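Sorting it out: a talk with Muthoni Temba of Swai

Muthoni Temba has been buying and reselling used toys for 11 years. Her shop, Swai, takes up the ground floor of a former shoe store, and most of what she sells has no box, no instructions and no missing piece that anyone is going to find. Prices start at 50 cents. We talked in the back, where the incoming toys are kept, with a break in the middle when a man came in with two bags of train track.

She did not set out to sell toys. She worked in the stockroom of Pallance, a housewares store, until it closed, and for a while after that she bought leftover kitchen goods and sold them at weekend markets. One of the lots she bought had a trash bag of toys in the bottom of it.

"I put them out on the end of the table in a tray, everything a dollar," she said. "They were gone before lunch. I still had all the saucepans."

Her stock comes from three places. Families bring in bags, preschools clear their cupboards, and twice a year she buys a mixed load from a house clearance firm called Grirnine. The loads are sold unseen. The last one was nearly 100 pounds, and it took her most of April to get through it.

"You get toys, but you also get whatever was in the room with the toys," she said. "Curtain rings. Half a stapler. A lot of chargers."

Everything goes through a bin before it goes anywhere else. She prefers metal ones. She tried plastic tubs in her first year and gave them up when the corners split, and she tried cardboard, which she describes as "fine until somebody puts a wet sand bucket in it." The metal bins are ugly and they are loud when you drop blocks into them, but she can lift one by the rim, wipe it out and start again.

"People ask if I'm going to paint them," she said. "What for? They'd look the same in a month. Shovels do that, and trucks. Anything with a hard edge that gets dragged along the bottom."

I asked how she sorts. She said the first pass is only about what can stay and what can't. Cracked plastic goes out. So does anything with a battery door that won't close, and any soft toy with an eye coming off. She does this standing up, at a table, and she does not fill the bin.

"A few things at a time, spread out so you can see the bottom," she said. "If you fill it, you stop looking. You just move the pile around – I've done it, you do it for an hour and you've got the same pile."

The second pass is by type. Sand and beach toys together, play food together, vehicles, animals, figures, and then a group she calls "bits," for things that belong to something else. Bits are kept for a year. She has matched a few of them over time, including a ladder that turned out to fit a fire truck she had already sold to a neighbor. She walked it over.

Play food is the steady seller. Parents buy it by the handful for toy kitchens, and fruit goes faster than anything. She can't keep bananas. Bread does badly. "I've got a loaf that has been here since we opened," she said. "It's a good loaf. Kids pick it up and put it down."

Shovels are seasonal. They arrive all through the fall and winter, when people are cleaning out their garages, and they sit until the weather turns. She checks the place where the shaft meets the blade, and she bends the blade a little with her thumb. The ones with a D-shaped handle last longest, in her experience, and they are also the ones small children fight over.

Washing is done in a deep sink next to the back door. She uses dish soap and warm water, a nail brush for ridges, and old toothbrushes for wheels. Wooden toys get a damp cloth only. Everything dries overnight on oven racks that she kept from the Pallance days.

She has had offers to make the business larger. A company called Cemon, which runs a resale site, wanted her to list online and send them a set number of items a week. She tried it for 12 weeks. Each toy had to be measured, weighed and described, and a toy that sells for a dollar does not pay for ten minutes of that.

"They were nice about it," she said. "They sent me a label printer and then they asked for it back."

What she would like is more table space. Her sorting table is pale wood, wide enough for one large bin with a little room at the side, and when a clearance load comes in she ends up working on the floor. There is a second room upstairs, but the stairs are narrow and she doesn't want to carry bins up them.

Her own children are grown. I asked whether she had kept any of their toys and she said one box, mostly plastic animals, and that she had not sorted it.

"I know what's in there," she said. "There's no need to go through it."

She had more to say about bins than I had expected. The floor goes first, she told me, and then the sloping parts, where the finish starts to flake and the bare metal gets brown and scuffed. She doesn't mind either. A bin has to be wide enough that a shovel can lie flat in it, and the sides have to be tall enough that small things stay in when you reach across for the next one.

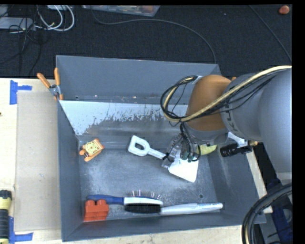 Bringing toys to Swai

Bags are accepted at the back door in the mornings. Please take out the batteries first and tape small sets together, or put them in a bag of their own. Muthoni pays for complete sets and for wooden track in good condition. Single toys can be swapped for store credit, up to two bags per visit. She does not take car seats, stuffed animals larger than a pillow, or puzzles that have not been counted.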